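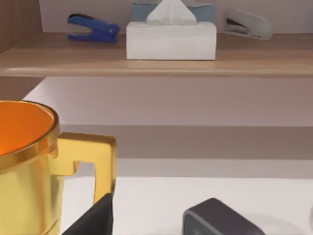

Tidying the desk shelf, simulated. Blue stapler, tissues, gray stapler, gold mug down in front.

Can a robot arm really tidy a desk yet?

Posted by Jintana Thepsuriya in Home Automation Help
3 replies | 14 shares

Hi everyone! I run a small bookkeeping office in Gultia and I've been reading everything I can find about robot arms that do chores. I'm completely hooked. We have a vacuum that does the floors at night and I love it to bits, but what I want is something that deals with the desks. Every evening it's the same story: mugs left out, staplers anywhere except on the shelf, a tissue box wherever the last person sneezed.

I've been playing with a desk-tidying simulation at home (the picture at the top is from it) and it's so much fun to watch that I now want the real thing. My questions are these. Is there an arm I could put on a desk today that would pick up a mug and put it on a shelf, with no one standing over it? Does something working in simulation tell me anything about my own office? And is a mug harder than a stapler or easier? My partner says the mug must be easy, it has a handle. I'm not so sure.

Budget is not huge but I could stretch for something that would get used every day. I'm handy with a screwdriver, less so with code.

Share | Follow this thread

Hamisi Rugemalira
Posted 7:40 pm

Great thread, I've been waiting for somebody to ask this! I look after the packing benches at a repair shop in Suksawat and we've had an arm on one of them since March, so here's what I've learned, for whatever it's worth to an office.

Short answer: yes, it can pick up a mug and put it on a shelf. No, I wouldn't leave it alone overnight with a shelf full of things you care about.

Your partner is half right about the handle. Ours will grab a mug by the handle if the handle is pointing somewhere sensible. Turn the mug so the handle is behind it and the arm has to go over the rim or around the body, and then the width of the gripper matters a lot. Check that before you buy anything. Measure your fattest mug, then look up how wide the fingers open. A boxy handle like the one on your gold mug has a nice straight grip section, and I'd expect that to be friendlier than the skinny curly ones we have. Shiny is a different problem. Our depth camera hates anything polished. A chrome thermos sends ours into a sulk where it just hovers.

Staplers are heavier at one end than you'd think. If the arm picks one up near the nose it swings, and then it lands crooked on the shelf. We ran 60 tries with a stapler one slow afternoon and the picking up was fine nearly every time. Setting it down straight was where we lost them. I still enjoyed every minute of it, it's wonderful to watch something like that get a bit better after you move a light or change the approach angle.

On simulation: it tells you whether the arm can reach. That's worth a lot! Put your real shelf height and depth in and see if the elbow knocks into the side panel. It tells you much less about grip, and it knows nothing about coffee left in the bottom of the mug.

For a first go I'd do this:

Clear one desk and one shelf only. Use 3 objects, always the same ones. Mark a spot on the shelf for each with tape. Run it while you're in the room and keep the stop button where you can hit it. Once it gets through 6 evenings in a row without help, add another object.

If you're not keen on code, look for an arm you can teach by moving it with your hands. We started that way and I had something working in 2 days.

Helpful (31) | Share

cenport_dave
Posted 8:15 pm

just buy a tray. everybody drops their stuff in the tray. done

Helpful (4) | Share

Forham Maker Room
Posted 9:02 pm

Agree with most of what Hamisi wrote. I'd add one thing about tissue boxes, which look like the easiest item in the whole office. A full one is fine. A nearly empty one is soft cardboard and our gripper crushed the sides in until we turned the force down, and then it was too weak for the mugs. We ended up with a separate grip setting for each object. It's fiddly but it works, and you only have to set it once per item.

Also think about what's beside the things you're picking up. Small stuff left out on the desk near the mug is what ours bumps most. It plans a lovely path for the hand and forgets about its own wrist.

Jintana, if you're ever over our way, come and have a go on ours, we're open most evenings and there's nearly always an arm free. Bring your worst mug!

Helpful (12) | Share

We use cookies to keep you signed in and to remember your settings. Accept | Manage choices

Get the best Home Automation Help threads in your inbox. Enter your email to subscribe.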